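Zikden (bench robot)

Zikden is a two-armed bench robot put together by the members of a shared workshop in Calholm, where it lives in a converted front room along with everybody's coats and shoes. The name covers the whole arrangement: the arms, the grippers, the table they are bolted to, the small cameras at the wrists, and the software that keeps it all talking. It was started as a way to learn how to handle ordinary household objects with bought arms and homemade hands, and it has grown, in the comfortable and slightly untidy way of most workshop projects, into something the members use nearly every week.

Background

The workshop had tried robots before. An earlier single-arm machine called Issahaku was built on a sheet of board clamped to a desk, and it is still remembered fondly, although the board flexed so much that a calibration done in the morning was of little use by supper. When the members decided to try again they began with the table, and only bought arms once they had something stiff to put them on. The table is made of slotted aluminum, so brackets can be slid along and tightened wherever they are wanted, and a good many evenings were spent sliding them back and forth before a layout was agreed upon.

Cardboard boxes came into the project early. They were plentiful, they cost nothing, and they turned out to be a wonderfully stubborn thing for a robot to deal with, springing back, sagging and changing shape from one attempt to the next.

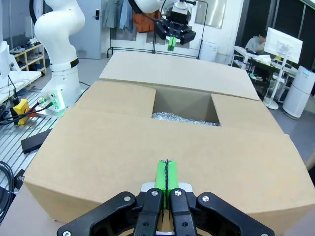 Box handling takes up the longest chapter in the Zikden build notes, and anyone thinking of making a similar machine is usually pointed there first. The basic difficulty is that a flap is both a thing to be moved and a thing that gets in the way. A gripper that comes in too low pushes the whole carton along the table, and one that comes in too high closes on air. The notes suggest approaching with the fingers closed, as when the green fingertip pads are pressed together against the near edge of the cardboard, and opening them only when the position of that edge is known. Shiny filling of the crinkled silver kind is treated as a separate problem, as it throws highlights into the wrist camera and can make the bottom of a box seem nearer or farther than it is.

Construction

Each gripper has two parallel fingers driven through black linkage plates, held together with plain screws so that a worn plate can be swapped without taking the hand off the arm. The fingers open up to 93 millimeters, enough for a mug or a rolled towel but not for the broad side of a carton, and for that reason larger boxes are worked by their edges and flaps. The fingertip pads are the part most often replaced. Members keep a drawer of spares, and the green ones have become so usual that the word "greens" is used around the workshop to mean pads of any sort.

Cabling was redone twice. In the first version the cables were tied tightly to the arm, and they pulled whenever the wrist turned past a certain point. The present version leaves generous loops beside the table, a little ugly perhaps, but kind to the connectors. The emergency stop, a yellow box with a red button, is kept on the table close to an arm base.

Software

The control program, also called Zikden, runs on a desktop computer and was written from scratch over one long winter. It records the position of every joint alongside the wrist camera pictures, and a run can be played back slowly afterward, a feature that was added as a bit of fun and is now the one everybody asks for. By 30 August 2026 the log held 466 box runs, of which 67 were marked as needing another look, mostly on account of flaps that had sprung back.

The program makes no attempt to recognize boxes by brand or size. It looks for edges and openings, and it asks for help when it can't settle on one.

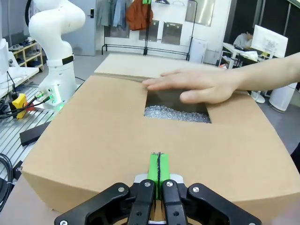

A reader of the Jitthorpe workshop newsletter, where a shortened version of the build notes was printed, wrote in to say that the advice on edges was sound but that far too little had been said about tape. Leftover tape, in this reader's experience, makes one flap stiff and leaves its neighbor floppy, and a program tuned on clean cartons will be thoroughly confused by it. The letter went on to recommend practicing on the worst boxes first and asked whether the gripper plates could be cut by hand with a fret saw.

The Calholm members answered warmly and at some length. They agreed about the tape, and a section on it was added to the notes the following August. As for the fret saw, they thought it could be done by someone patient, provided that the holes were drilled before the outline was cut and that matching plates were clamped together and drilled as a pair.

Related builds

A smaller copy of the machine, with one arm and a shorter table, was made at Jitthorpe using the same gripper drawings. It keeps the Zikden finger plates but has its own wrist bracket, and parts from the two brackets do not interchange. The old Issahaku arm is still kept in Calholm, where its motors are borrowed from time to time for testing new cables.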